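Two grippers, one sofa and a lot of cloth

August 12, 2020

The test engineer at Flarnby has a shelf of grippers that were each going to change everything. She says this without much bitterness. The newest arrivals are the Lerkitz, a plain two-fingered gripper, and the Kalo, which has softer pads and costs a good deal more. She has spent the summer running both on the same arm, picking up cloth and putting it down somewhere else.

I asked her which one won.

"Neither, if you mean would I buy one tomorrow," she said. "The Kalo did better on thin stuff. It also needed its pads changed after 300 picks, and that isn't in the brochure."

Cloth is a miserable thing to test with, and she thinks that is why suppliers prefer to show off with boxes. A box is the same shape every time you come back to it. A towel dropped on a seat is not, and the camera at the wrist has to find an edge or a fold worth pinching. "They'll tell you it handles fabric. Ask them which fabric, and who laid it out."

Her own trials use whatever is to hand, on a sofa and in a basket on the floor. The Lerkitz failed 18 times in its first long run. Most of those, she says, were the fingers closing on the upholstery as well as the thing lying on it. I suggested that sounded like a fault in the software. She half agreed.

"The supplier said so too. Then we changed the controller for the one from Were, and it still grabbed the sofa, only faster."

The Were controller does get some praise. It recovers from a stall without a restart, and the old one, fitted in February, never managed that. But she doesn't believe the claim that it works out the right grip force by itself. In her trials it squeezed a tea towel and a thick jumper just as hard.

What about the camera? She would move it if she could. Mounted where it is, it sees both fingers well and loses whatever sits right under them at the moment of closing. A second camera on a stand helped a little, then got knocked over twice.

She is keeping the Lerkitz on the arm for now, on the grounds that it is cheap and she knows how it goes wrong. The Kalo goes back at the end of its loan unless the price comes down. "I've asked," she said. "They sent me another video of it lifting a box."
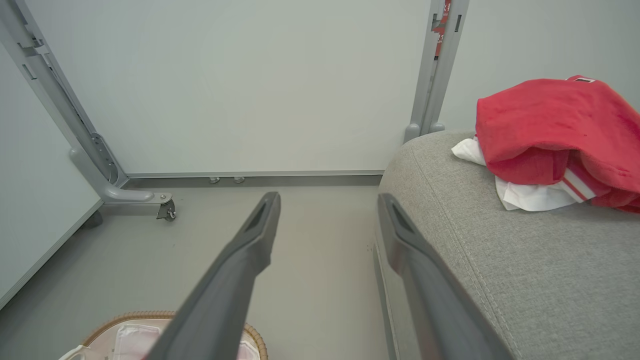

The view from the wrist camera, with both fingers in sight and red fabric on the sofa to the right.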